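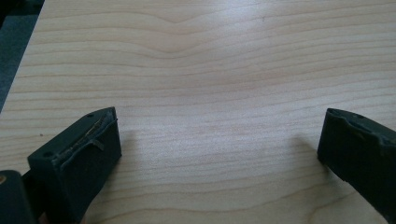
Hivo is looking for first readers for its next run of small-town detective novels, up to 25 of them. You get a manuscript with the last chapter removed, and you tell us who did it and on what page you knew. Applicants should be able to follow a plot with more bends in it than the grain of a pale wooden tabletop, and still spot the poisoned marmalade.

Two books, no pay, free paperbacks. Write to Liette Li by May. Inspectors' widows welcome.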